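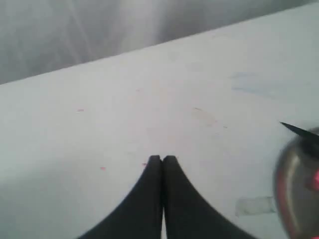 ## Dividing bowl work between the arm and the bench operator

This procedure covers the bowl station at the Belari plant. It applies to any shift where the arm handles the bowl and one operator stays responsible for the bench.

### Before the shift

1. Confirm that the station is in Hold.
2. Wipe the tabletop and the outside of the bowl.
3. Load program 222 and read the job name aloud to the second person on the line.
4. Enter your initials in the log. The arm does not start on a blank field.

The operator no longer scrapes bowls for a full shift. Scraping is now limited to what the arm leaves behind, and the rest of the time goes to inspection and logging. Plan breaks accordingly: the inspection interval is fixed, so a relief operator must be signed in before you step away.

### Residue check

1. Press Hold and wait for the steady light.
2. Look at the bowl wall on both sides of the fingers, then at the wall near the fingertips.
3. Grade the residue as specks, fragments, or clumps. Record the largest grade present.
4. For specks, release Hold. For fragments or clumps, go to Manual clearing.

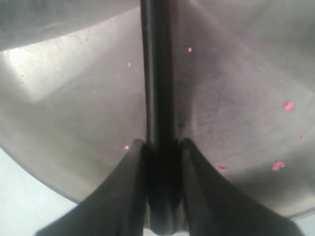 Gertraud Sutter objects that the grading takes longer than the scraping did in the first weeks, and wants the log screen to keep the last grade as a default. The default was tried in September and removed after operators confirmed it without looking. Her second request, a stool at inspection height, has been granted.

### Manual clearing

1. Keep the station in Hold and turn the key to Bench.
2. Lift out clumps with the plastic scraper. Metal tools are not allowed in the bowl.
3. Remove the key and keep it on you until your hands are clear.
4. Turn back to Auto and log code 3. 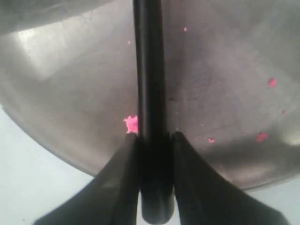

*Residue in the steel bowl, largest clump to the left of the rod. Grade: clumps.*

If code 3 comes up twice in one shift, call Valentin Gisler before restarting. Do not change the program from the bench.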